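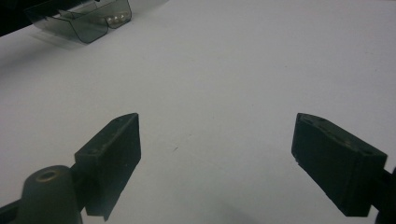
I have worn the same bottle-green cardigan for most of this winter and I want to make a case for doing exactly that! Somewhere along the line we picked up the idea that being well dressed means being differently dressed, every day, as if the people at the school gate were keeping a list.

My cardigan came from a little shop in Visdale. It has four buttons, deep pockets and sleeves I can shove up to the elbow when there's washing-up to do. I've had it on with jeans, over a flowery dress (gorgeous) and belted over a skirt for my friend Matúš Procházka's birthday lunch, and I felt like myself every single time. That feeling is worth so much more to me than a full rail.

I did try the other way. One December I wore something different for 30 days, and by the second week I was standing in a mustard jumpsuit, late, cross and hunting for a belt. Never again.

So pick a favourite and wear it to bits. Learn to darn the elbows, swap the buttons for brighter ones, let your colleagues call it your uniform. Mine do, and I love it – I've already got my eye on some red wool for the left cuff.

Related
Seven ways to tie a big scarf
Are ankle boots ever too old to mend?
My mum's coat, and why I finally had it altered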